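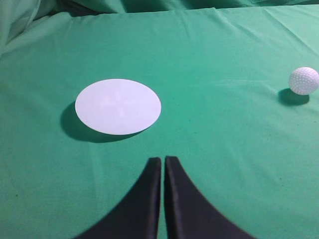 A golf ball and a flat white disc on green cloth, with the fabric bunched up along the back.

How to Set Up a Cloth Tabletop for Small White Things

White objects have a reputation for being hard to photograph, and I think that reputation is half deserved. Put a golf ball on a white sheet of paper and yes, you'll be fighting with it all afternoon. Put it on a piece of green cloth and suddenly you have edges, dimples and a lovely dark shadow to work with! I've been doing little tabletop setups for my Skistitent page for a good while now, and green fabric is still the first thing I reach for.

What you need

A table you can walk around. A coffee table is too low for your back, trust me.
A piece of smooth cloth, plain, at least twice as deep as the tabletop.
Something to hold the back of the cloth up (a box or a stack of books works).
Four clamps or some masking tape.
A lint roller.
One lamp.
A small white object or two.

Step 1: Press the cloth

Iron it, or steam it if the label says no iron. Do the middle first and work outward, then lay it on the table while it's still a little warm. If you fold it up and leave it on a chair for an hour you will be back at the ironing board (I have done this more often than I'd like to admit). Faint diagonal wrinkles, like the ones in the photo at the top, come from pulling one corner harder than the opposite one. They're easy to live with, but if they bother you, let go of everything and start the stretch again from the center.

Step 2: Stretch the front, let the back go

Clamp the two front corners under the table edge, smooth the cloth toward the back with flat hands, and clamp the sides. Then leave the rest of it alone. I love what happens when the spare fabric is allowed to bunch up behind the work area – you get soft ridges with dark creases between them, and it looks so much richer than a straight table edge with a wall behind it. Push the folds around a little until you like them. If one part of the drape catches more light than the rest, that can be really pretty in a corner.

For a cleaner look, pull the back of the cloth up over a box in one smooth curve instead. Both ways work, and it takes two minutes to switch.

Step 3: Roll it, then roll it again

Lint! Every tiny speck shows on a smooth, plain cloth, and you'll always find a few dark ones after you thought you were finished. Roll in one direction, peel off a sheet, then roll across. Check again once the lamp is on, with your eye down close to the table.

Step 4: Put the lamp to one side

Start with the lamp high and to the right, a bit toward the back. Shadows will fall forward and to the left, so leave some open cloth on that side of each object. A ball gives you a neat oval shadow. A flat disc gives you much less, usually a crescent hugging the rim, and that thin bit of dark is what tells the eye that the disc has an edge at all. Move the lamp lower and both shadows get longer. Play with this part, it's the most fun you'll have all day.

Turn off the ceiling light before you judge anything. Two light sources mean two sets of shadows, and they get messy fast.

Step 5: Place your objects

Try a round thing and a flat thing together, with lots of empty cloth between them. I was stuck on lining everything up in the middle until I wrote up the Mallet croquet set, and spreading things wide made those pictures so much calmer. A disc seen from a low angle turns into a wide oval, so if you need people to see it as a circle, raise the camera and look down more steeply. Low angles suit the ball, though.

If a surface has a very faint pattern on it, turn the piece slowly under the lamp and watch for the moment the pattern shows best. Some of them stay ghostly whatever you do.

Step 6: Set the exposure for the white

Tap on the brightest part of the ball if you're using a phone, then drag the brightness down until the dimples come back. The green will go darker too, and that's fine. White things next to green often pick up a tint, so check the color before you save and nudge it if you need to.

Putting it away

Roll the cloth around a cardboard tube with the good side out. Mine lives behind the door, and it comes out nearly smooth every time.

Posted 19 September 2020. Updates on dark cloth and glass objects are coming in October.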